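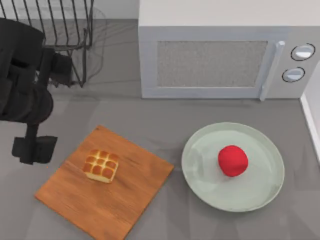

Simulated kitchen counter with the arm, cutting board, bread and plate.

Robot Safety Test Engineer, Kitchen Manipulation
Mavonent, Simulation and Test Group
Full time, on site with two remote days a week
Reports to: Gearóid Ó Dálaigh, Head of Test

Mavonent builds control software for single-arm kitchen robots. We are hiring one engineer to work on a fault that has stopped our hardware program, and to stay on afterward as the owner of our safety tests.

The fault

In June one of our arms closed its gripper and drove down into the counter during a routine pick. The controller had lost contact with the force sensor and kept using the last good reading. The arm pushed for 277 milliseconds before the drive tripped on overcurrent. The wrist housing cracked and a finger mount bent. The operator was outside the guarded area and was not hurt. The emergency stop was pressed, but the drive had already shut down by then.

We went back through the simulation logs and found the same sensor dropout in 103 earlier runs. Our pass/fail script only checked whether the food ended up in the right place, so most of those runs were marked as passed. All work on the physical arms is on hold until the cause is fixed and the fix has been tested by someone who did not write it.

The job

You will work mainly in Aseck, our in-house simulator, on countertop tasks such as moving food between a cutting board and a plate next to a microwave and a dish rack. You will:

- reproduce the sensor dropout on demand, at different points in the motion
- write tests that fail a run on contact force, speed or stale data, whatever happens to the food
- review the 103 logged runs and sort them by severity
- check the contact model in Aseck against bench measurements, which we know do not agree at low speeds
- write the restart procedure for the hardware lab and sign it off with the Head of Test
- keep the fault register up to date

You will have the authority to stop a test or a release. If you stop one, it stays stopped until you have answered in writing.

What we need

- three years or more in robot testing, controls or machine safety
- good Python and enough C++ to read and change controller code
- experience with any physics simulator
- clear written English; you will write a lot of reports

Useful but not required: work with force-torque sensors, risk assessment for shared workspaces, or field failure investigation. A degree is not required if you have the experience.

Applying

Send a resume and one page on a fault you investigated: what you saw, what you checked first, and what you got wrong along the way. Leave out anything confidential. Please do not send a cover letter.

Applications close June 17, 2019. The interview is a short call followed by a half day with the team, including a paid exercise using a real log file. Quote reference 259 in the subject line.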